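Ticket 156: Leka verliert die Stäbchenspitze in der Segmentierung

Status: in Arbeit
Komponente: Leka 3.4, Wahrnehmung

Seit dem Update liefert Leka beim Einsortieren in den Besteckhalter keine stabile Maske mehr. Die Greifbacken werden sauber erkannt, das Stäbchen dazwischen nur in Teilen. Avero bricht dann mit "target lost" ab.

Betroffen sind Ansichten wie diese, helles Holz vor hellem Holz, dazu ein kariertes Tischtuch:

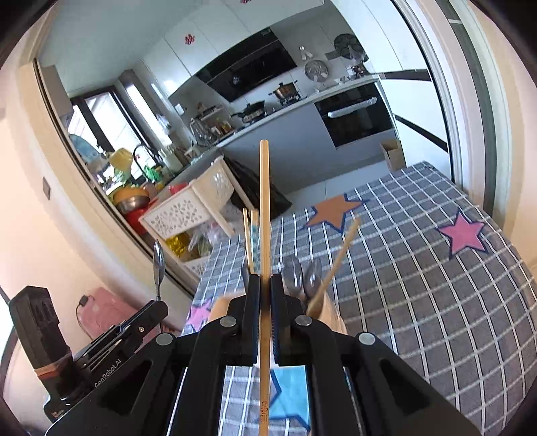
Bisher geprüft

1. Entzerrung neu gerechnet - die Karolinien bleiben zum Rand hin gekrümmt, Parameterdatei wird offenbar nicht geladen.
2. Schwelle von 21 auf 4 gesenkt, Maske vollständig, aber das Stäbchen im Halter wird mit erfasst.

Nächster Schritt: Ladepfad in Rutar prüfen.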